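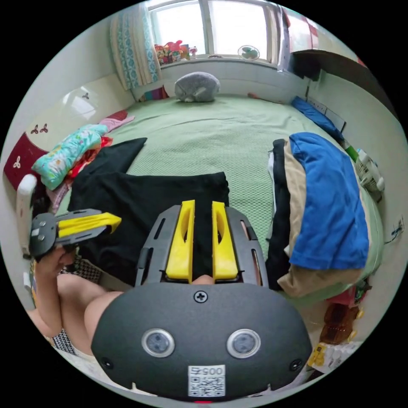
Two hand-held grippers over a bed, with a black garment laid out and folded clothes to the right.

Folding a garment takes two hands, and for control software that is mostly a timing problem. Each gripper produces its own video, its own position track and its own clock. If the left and right streams drift apart by 80 milliseconds, the policy trained on them learns to pull with one hand before the other has closed.

Mement, the tooling package written at the Trurelberg lab, deals with this before training starts. It resamples both streams to a shared timeline, checks the relative pose of the two grippers and rejects any recording in which the tracks disagree. Of the first 2,000 folding recordings, it rejected 239.

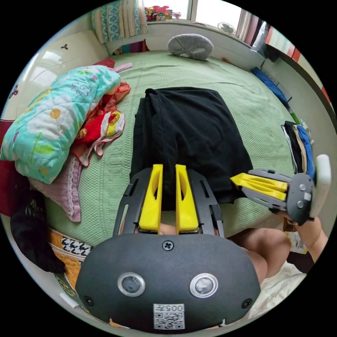
Most of the rejects came from tracking. A plain bedsheet gives a visual tracker little to hold on to, and cloth that moves breaks the assumption that the background stands still. Mement now masks the garment first, then estimates motion from what remains: window edges, furniture, anything rigid.

Planning is handled by a separate module, Petkov, which predicts short segments of motion for both arms together. An earlier version predicted each arm alone and often let the fabric go slack between them. The joint version needed 1,000 recordings to reach the same error on shirts. Trousers are still worse, and the team plans to retrain in June.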